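Why Do Robots Need Rules?

You have rules at school, like walking in the hallway and keeping your chair tucked in. Robots that work near people have rules too, and grown-ups spend a lot of time (truly, a lot!) writing them down and arguing over the wording.

One of the oldest tricks is also the cheapest, and it's coloured tape. Tape on a table can show where a robot is meant to put things, and tape on the floor can show people where to stop. You might have seen lines like that in your own gym. 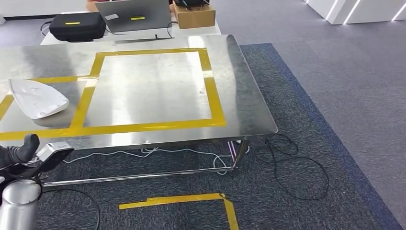
Now, a robot doesn't know what a line means unless somebody has taught it, so the people have to be careful as well. Mwende Kariuki, who checks robots at the Gumley workshop, has a list of 48 questions she goes through before a robot is switched on. Is everyone behind the line? Can somebody reach the big red stop button? Are the cables out of the way of people's feet?

Her favourite rule is that anybody may press stop, even a visitor who is only seven, and they won't get in trouble for it. Stopping for no reason wastes a minute or two, and a minute is a very small thing beside a pinched finger.

If you'd like to try this at home, ask a grown-up for some tape and mark out a robot zone on the kitchen floor. Then take turns being the robot and the person who calls out "Stop!"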